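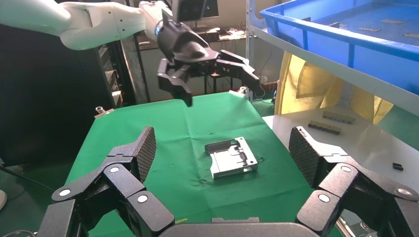
4.2 Sorting and placing of small metal parts

The second task was taken from shop-floor work. An operator at Molside picks sheet-metal parts from a shelf and places them on a covered table, and this is done for many hours in a shift. We asked if two arms can do the same chore without help. The controller, named Flosura, was trained with 2,000 demonstrations collected in February.

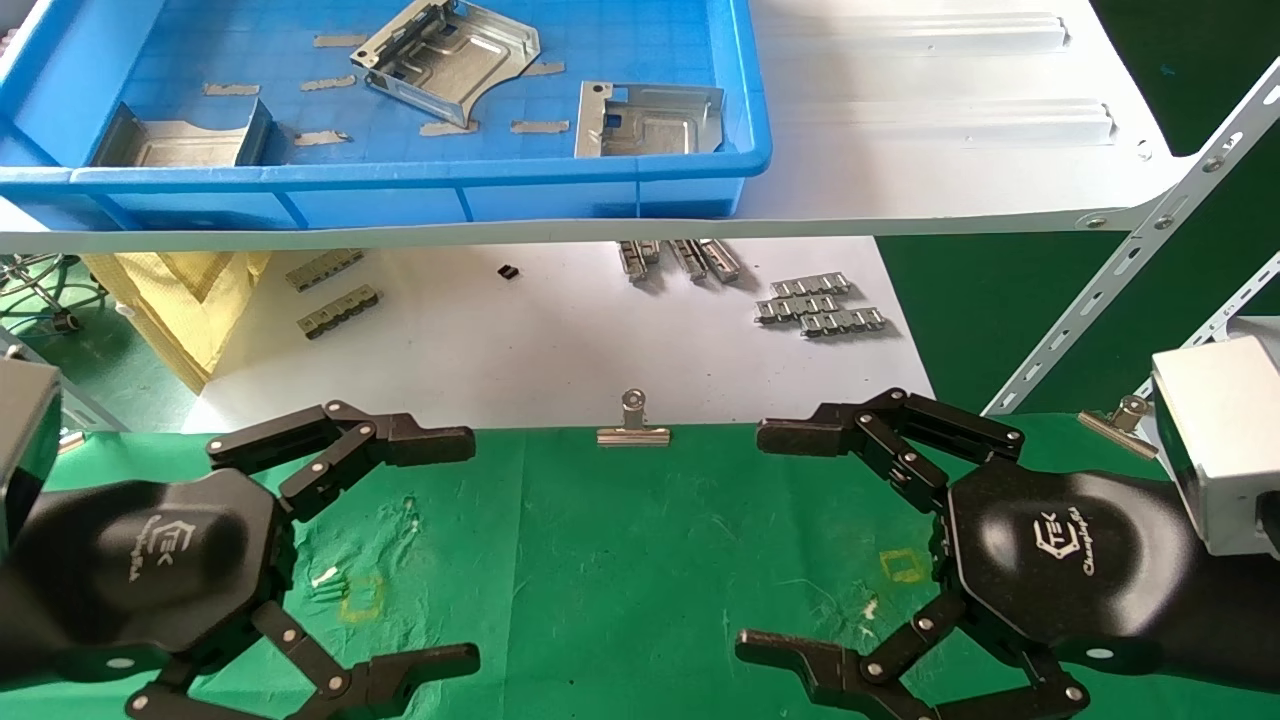 Figure 2. Both grippers open over the green mat, with metal parts on the two shelves behind.

Of 49 trials, 42 were completed. Most failures came from thin parts which lay one on another, so that the fingers closed on 2 of them together. A person separates such parts by touch, almost without looking. Our system has no equal skill yet, and a part which is gripped badly is seldom put down and taken again. 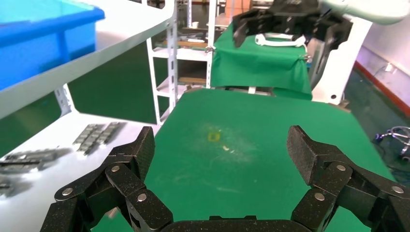 Ullwood remarked, on reading a draft of this section, that a success rate says little to a workshop if the time per part is not given, and that a slow machine which must be watched saves no labour. We accept this point. Cycle times are therefore reported in Section 4.3, together with the household tasks from Riihimäki.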